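Wellbeing & Food · Gut Health · FAQ

9 min read

Your fibre and fermented food questions, answered (at length, sorry!)

Ever since the January newsletter went out, the inbox at Valwood Wellness has been full of questions about guts, and I couldn't be happier. I've gathered up the ones that come in most often and answered them as I would if you were sitting across from me with a cuppa. Grab one yourself, because I do go on a bit. — Coralie Sheehan, nutritionist

How much fibre should I be eating?

Most adults do well on somewhere between 25 and 30 grams a day, and most of us fall short of it. Please don't get out a calculator at every meal, though. A bowl of rolled oats with some fruit in the morning, a sandwich on proper grainy bread at lunch, and a dinner where the veg takes up half the plate will get you a very long way. Toss in a handful of nuts or a tin of chickpeas somewhere and you're laughing.

If you do like numbers, the nutrition panel on the back of the pack will give you grams per serve and grams per 100 grams. Use the second column when you're comparing two cereals, as one brand's idea of a serve can be wildly different from another's.

I tried eating more beans and felt like a balloon. What did I do wrong?

Nothing at all, you just went a bit fast! I hear this one from so many people who read something inspiring at night and have a three-bean chilli on the stove by the following evening. Your gut bacteria are quite capable of getting used to legumes, but they like a gradual introduction. Start with two tablespoons of lentils stirred through a soup or a bolognese, every second day or so, and see how you feel after a fortnight. Red lentils are the gentlest for most people. Tinned legumes, rinsed well under the tap, tend to cause less wind than the ones you cook from dry (if you do cook from dry, soak them overnight and tip that water onto the garden).

Drink more water while you're at it. Fibre without fluid can leave you more bunged up than you were before, and then you'll be writing to me about that as well.

Are prebiotics and probiotics the same thing?

No, and I wish whoever chose the names had spread them out a bit. Probiotics are live microorganisms that do you some good when you take in enough of them. Prebiotics are the food those microorganisms like to eat, mostly particular kinds of fibre. Onions, garlic, leeks, asparagus, legumes, oats and slightly green bananas are all good sources. So is cooked and cooled potato, believe it or not, which is a lovely excuse for potato salad.

Do I need to take a probiotic supplement?

For a generally healthy person with an ordinary mixed diet, I'd spend the money at the greengrocer's first. Some strains have decent evidence behind them for particular problems, such as diarrhoea that comes along with a course of antibiotics, but the strain and the dose matter a great deal and the label isn't always much help. Have a word with your pharmacist or GP before buying anything. And if your immune system is compromised, or you're seriously unwell, please talk to your doctor before taking any probiotic.

Kulsoom Jatoi, our dietitian, asks clients to bring in whatever they're taking, bottles and all. It's surprising how often two of them contain much the same thing.

Which fermented foods do you like best?

Oh, plain yoghurt with live cultures, every time. It's cheap, it's everywhere, children will eat it, and it goes with sweet or savoury. After that I'm fond of kefir, which is a little sour and fizzy and very good blended with frozen berries, and then sauerkraut and kimchi. Miso is a treasure too. Stir it in after you've taken the soup off the heat, as boiling will kill off the live cultures (it'll still taste wonderful either way).

Look for sauerkraut in the fridge section. The shelf-stable jars have generally been pasteurised, and some are made with vinegar and haven't been fermented at all. They're still cabbage, and cabbage is still good for you — just don't count on them for anything live.

Sourdough gets mentioned a lot in this conversation. The baking finishes off the live cultures, but plenty of people tell me they find it easier on the tummy than ordinary bread, and I'd never stand between anyone and a good loaf.

How do I get my kids to eat any of this?

Slowly, and with a straight face! Nikau Lockyer runs our family cooking afternoons at the Goodwin Street rooms, and his rule is that a child can be asked to have a new food on the plate but never be made to eat it. They might lick it, they might poke it, they might ignore it for weeks. Keep offering small amounts alongside something you know they like.

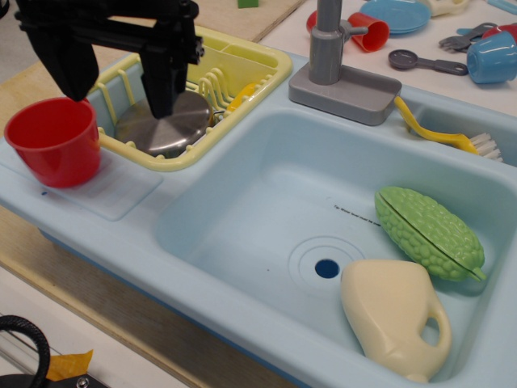 Little ones will often try a thing they've had a hand in making, so let them tear the lettuce, stir the yoghurt dip or squash the chickpeas for hummus. It'll be messier and it'll take twice as long, and I'd do it anyway. Swapping half the white flour in your pikelets for wholemeal is another good one, and so is leaving the skin on the potato wedges. Very young children have small tummies and can fill up on high-fibre foods before they've had enough energy, so under the age of two there's no need to push the bran.

Is it safe to ferment vegetables at home?

Yes, if you're clean and careful and you follow a tested recipe. Use the amount of salt it asks for, weighed on scales if you have them, and keep everything under the brine. Fuzzy mould in any colour means the whole batch goes in the bin. I know it hurts after you've waited three weeks. If you're pregnant, older, or have a weakened immune system, check with your doctor before eating homemade ferments.

When should I see someone about my gut?

Please don't sit at home with it. See your GP if there's blood when you go, if you're losing weight without trying, if the pain is waking you at night, or if your usual habits have changed and stayed changed for more than a few weeks. And don't cut out gluten before you've been tested for coeliac disease, as the test may come back negative if you've already stopped eating it.

Can I book in with one of you?

We'd love that. Kulsoom sees new clients in the mornings and I'm in after lunch. Fatima on the front desk can tell you what to bring along, and a few days of scribbled food notes is always handy, biscuits included.

229 likes · 80 comments · 1,166 shares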